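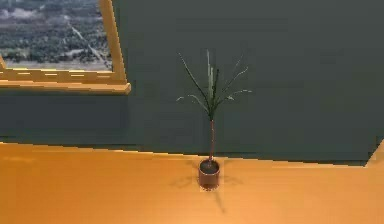
## About Birnetov

We try out grippers. Also arms, cameras and the controllers that drive them, but mostly grippers, because that's where most of the phone calls start. Somebody has bought one, it drops things, and they want to know if a different one would drop fewer.

Small outfit. Two rooms over a tyre shop in Clesden, one for the benches and one for the computers. Ring the bottom bell, the top one is the dentist.

## How we got going

Hüsnü Karakaya started the bench side after years of fitting pick-and-place lines for other people. He kept being asked which gripper was best and kept having to say "depends". So he started writing down what it depended on. That notebook became a spreadsheet, the spreadsheet became the Brondon test set, and the Brondon test set is now what we sell, more or less.

First paying job was a nursery. Potted plants, all day, off one bench and on to another. Hard job for a machine! Soil moves, leaves get in the way of the camera, pots taper so the fingers slide up. We got it wrong for weeks. Still the job we learned most from, and there's been a potted plant in the test set ever since.

## What we do

**Simulated trials first.** Everything goes through a rendered room before it goes near a bench. Plain floor, plain wall, a window, one object. The plant in its little reddish-brown pot is the one most visitors know us for. Thin trunk, long narrow leaves going every which way, and shadows on the floor to confuse a cheap depth routine. We run it at low resolution on purpose. Plenty of the cameras people send us aren't much better once they've been bolted to a wrist and shaken, and if a controller can only find the pot in a sharp picture we'd like to know early.

**Then the bench.** Same object, same approach angles, real hardware. We hold everything still except the part being compared. Same arm if it's a gripper trial, same gripper if it's an arm trial. Sounds obvious, but we've read plenty of reports where three things were changed at once.

**Then a write-up.** Short. You get the table, the logs, and a page in normal English saying what we'd buy. If we'd buy neither, it says so.

## What we compare

- **Grippers.** Two-finger, three-finger, soft, suction. Grip by the rim, grip by the side, grip by the trunk (don't).
- **Arms.** Mostly repeatability and how they behave near full stretch. We note the noise as well, people forget they have to stand next to it.
- **Cameras.** Wrist against fixed, colour against depth. A dark leaf on a dark wall is our favourite nasty case.
- **Controllers.** How quickly they notice a slip and what they do next. Some squeeze harder. Some just stop. One drove the pot in to the bench, and we have kept the dent.

## The Gbeho controller

Our own bit of kit, sort of. Gbeho began as a go-between so we could swap grippers without rewriting the whole trial each time. Changing over used to take most of a morning, now it's nearly 15 minutes including the coffee. We don't sell it on its own but clients on a long trial can use it while they're with us.

We don't rank Gbeho against other controllers in paid reports. Didn't seem fair. If you want it included, ask, and it'll go in a seperate table.

## Things we've changed our minds about

Soft fingers. Used to be sniffy about them. Then on the tapered pots they held on through tilts where the hard parallel jaws let go, and we had to rewrite a page of this website.

Wrist cameras. Used to want one on everything. Now we'd say a fixed camera looking down at an angle is fine for most single-object jobs, and there's far less cable to snag. You get the opening of the pot and the side of it in the same view, and that's usually enough to plan from.

Pass marks. We used to give one. Clients read that number and nothing else, so it's gone, and you now get the results by object.

## Working with us

A standard comparison is 2 grippers, 5 objects, one arm. Takes 4 weeks from the hardware turning up. Bring your own objects if you like, we prefer it. No liquids in open containers please, and nothing alive apart from plants.

Send us:

1. The gripper, with its mounting plate and the right bolts
2. Whatever cable it needs, longer than you think
3. The manual, even a bad one
4. What it's meant to pick up and what's going wrong

The simulated part can start before any hardware arrives, as long as we've got a model of the fingers. A rough one will do.

We shut the bench for cleaning and recalibration in June. The computers keep running, so simulated trials carry on as normal.

## Visits

Welcome, but email first. Mornings are better, the arms are usualy busy after 2. Parking is round the back next to the tyre racks. The stairs are steep and there's no lift, so tell us if that's a problem and we'll set up a screen downstairs and run the trial from there.

Hüsnü reads the inbox himself, slowly. If it's urgent put the name of the gripper in the subject line.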